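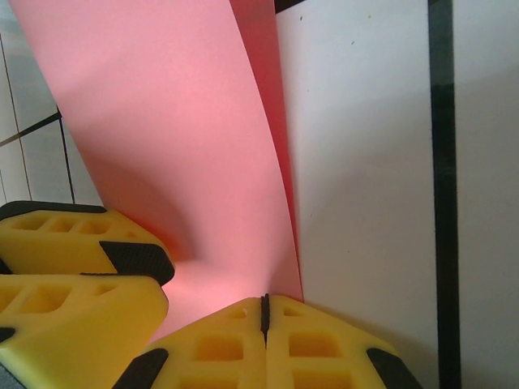 A day at the Tollov paper and fabric open house

9th May | By Grażyna Krawczyk

I'd been meaning to visit since February, and wow, I loved it! Doors opened at ten and the Brustex stall was packed by five past. I came home with 2 yards of linen. 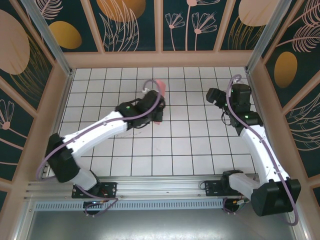
Dark teal panels with flowers and mustard ovals

Next came the dye talk, run by Slaoui – madder, mostly, and a long detour about rinsing (I took notes).

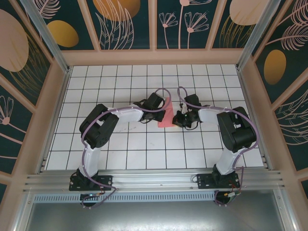 Pink on white tile

Lunch was lentil soup, seven dollars with bread. I sat with two quilters who wanted to argue about batting,

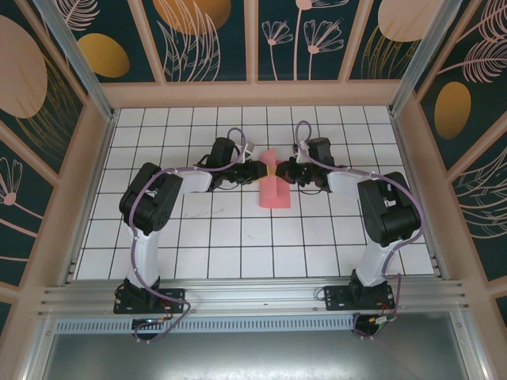 and then we all went back for the remnant bins. Go early, bring cash.

200 shares | 7 comments

Related
Mudis yarn sale: what I bought
Hemming linen by hand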